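Grendthorpe, Room 2 - table and basket check, November

1. Floor clear along the foot bars: OK.
2. Tabletop flat, no items over the front edge: OK.
3. Foot bars seated on the floor: OK. Red strap at base of front leg, tied. Leave in place.
4. Two wicker baskets on tabletop, rims up: OK.
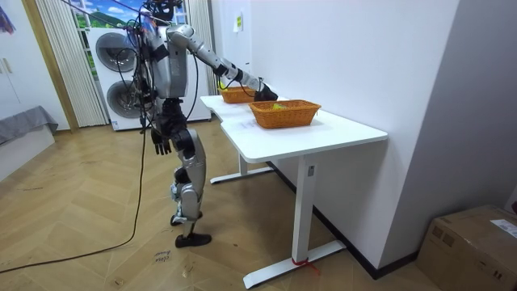
Mitra Tehrani asks whether the baskets should come off the table before the height is changed. Yes - baskets off first, then move. Limit is 95 cm.

5. Basket weave: check rim and inside corners for broken strands. Replace if any end stands over 2 mm proud.
6. Fruit: remove if split or soft. Green bananas may stay.
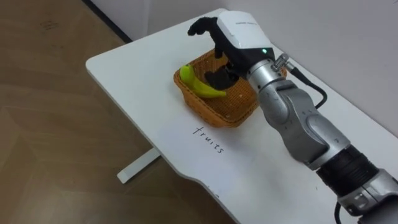
Item 6. Banana in basket, mostly green.

7. Gap between table and wall: recheck after any move.

Next check: Y. Probert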